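3.2 Baking trials

Two potato varieties, Skulter and Atmont, were peeled, cut into thin slices and layered in a shallow dish with milk and salt. Each batch used 300 g of potato. Dishes were baked at 163 °C for 110 minutes, and the oven was checked with a probe before loading. The Atmont slices held their shape, while the Skulter slices broke down at the edges and gave a thicker sauce. Rinsing the slices before layering removed surface starch and left the sauce thin in both varieties. Portions were served in plastic bowls or on paper plates.

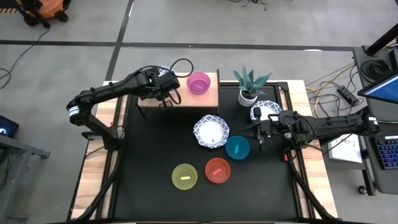

Figure 2. Tabletop with bowls and plates.

A second series at 170 °C browned the top layer sooner but did not change the ranking for firmness. Salt was held constant in both series.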